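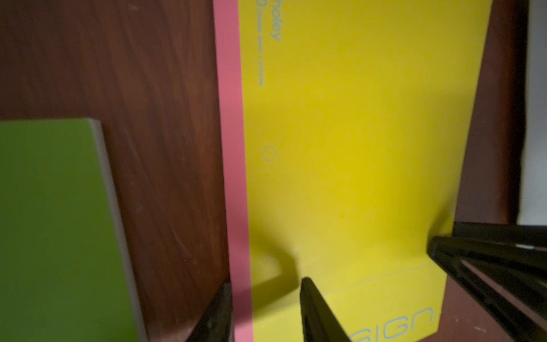 2. Method

We asked 50 students at Tralstead to log their sleep through January. Ekua Appiah wrote the questions and Silvia Dvořáček did the sums. Each person noted bedtime, waking time and any caffeine after 4 pm. We got 321 usable entries – fewer than we wanted, as many were left half filled in during exam week.

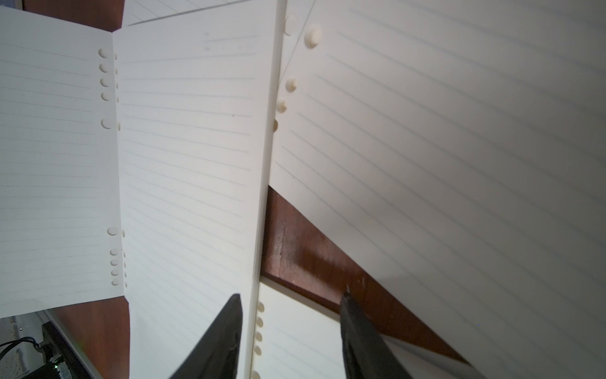 Why did we not use a phone app?
Apps guess when you fall asleep, and the ones we tried gave different answers for the same night.

3. Results

Late caffeine went with later bedtimes, but waking times hardly moved.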